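Food Preparation 2, Unit 4: Weighing and Scaling a Recipe
Handout by Dela Dankwa, Heridham evening course

Please read this before the April class. It repeats what we said about bread, and adds the part on percentages which we had no time to finish.

1. Why we weigh
A cup of flour can be light or heavy, it depends how you fill it. Two students can follow the same recipe and get two different doughs. With grams this problem is much smaller. Liquids we also weigh in this course, also the milk.

2. Baker's percentage
The flour is always 100. All other ingredients are given as a part of the flour weight. If a dough has 628 g of flour and 2 percent salt, the salt is 12.56 g, and we write 12.6 g. The percentages together make more than 100, this is normal and not a mistake.

3. Making a recipe bigger or smaller
First decide the total dough weight you want. Then add all the percentages, divide the total weight by this sum, and multiply by 100. The result is your flour. Lucienne Huet's method in the Deschamps notes gives the same answer, but she starts from one roll and it takes longer.

Resting time does not grow with the recipe. A double dough does not need double time. We keep 30 minutes for the first rest, in a warm room around 20 minutes can be enough.

4. Using the scale
Put it on a flat and hard surface. Switch it on before you put the bowl, then press tare. For yeast and salt use a small dish and not the big bowl.

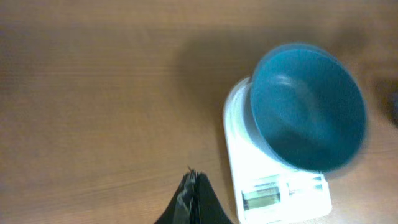 Fig. 1. Digital kitchen scale on a wooden tabletop.

5. Homework
Take one recipe you make at home and write it in percentages. Bring the original too, with the cups and spoons, so we can compare.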